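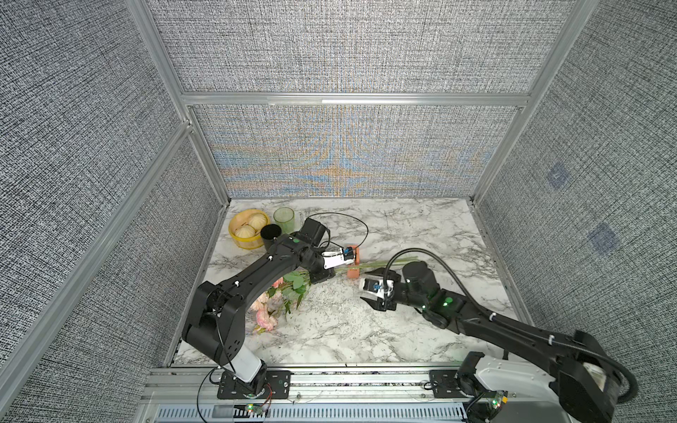 Two robot arms over a marble-patterned tabletop.

FITTING A PAINTED SQUADRON PATCH TO A LEATHER FLYING JACKET
Text by Steinar Ketilsson

These instructions cover the fitting of a painted leather patch to the left breast of a wartime-pattern jacket in horsehide or goatskin. Sheepskin jackets need a different needle and are dealt with on their own page. Do not use this method on an original wartime jacket. The old holes should be left as they are, and any new ones will reduce its value.

What you need

- the patch, painted and fully cured
- waxed linen thread, dark brown (Prakora medium is used here)
- 2 harness needles, blunt
- a scratch awl and a pricking wheel
- water-based leather adhesive, Clerkau or similar
- tailor's chalk and low-tack tape
- a scrap of the same hide for testing

Marking the position

Put the jacket on the wearer, zipped to the top, with the arms hanging. Hold the patch against the left breast so that its centre falls midway between the zip and the armhole seam. The lower edge must clear the top of the pocket flap by 12 mm. On jackets without a flap, measure from the pocket opening. Chalk the outline lightly and take the jacket off before checking it, as the front panel pulls when worn and a patch that looks level on the body may be slightly out on the bench. Trust the position marked on the body.

If a name strip is already fitted, leave it alone and centre the patch beneath it. Many crews did it the other way up, so period photographs should be followed where you have them.

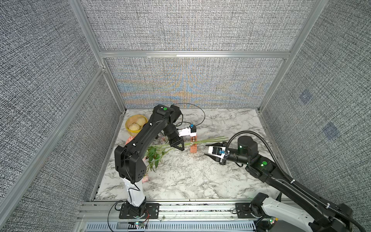 Open the lining next. Unpick the lower seam of the lining for the width of a hand and work from inside. Stitching straight through the lining is quicker, and a good many wartime patches were put on that way, but the lining then drags at the shoulder and the cotton tears along the stitch line. Pin the lining well back.

Glue

Apply a thin band of adhesive to the back of the patch only, keeping 2 mm in from the edge. The glue holds the patch still for sewing and has no other purpose. Press down, tape the corners and leave flat for 12 hours. Do not weight the painted face. Rokus solvent glue was recommended in an earlier version of this page. It bleeds through thin goatskin and should be avoided. 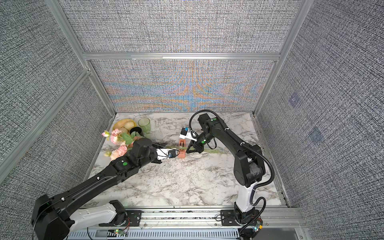
Run the pricking wheel round the edge, then open each mark with the awl, holding it square to the hide. Test the spacing on the scrap first. Saddle stitch with both needles, starting at the bottom edge where the join will show least. Pull each stitch firm but stop before the leather puckers. Finish with three back stitches, trim the thread close and press the ends in with the handle of the awl. Close the lining by hand.

Aftercare

Leave the jacket on a wide hanger for 24 hours. Wax or hide food should be kept off the paint. If the surface looks dull, wipe it with a barely damp cloth.

Darren Clegg has pointed out that Fujimoto thread is slightly thicker than the Prakora and needs a larger awl. Corrected in February.

14 comments | 31 shares

We use cookies to remember your basket. Accept | Settings

Contact | Copyright Steinar Ketilsson | Back to top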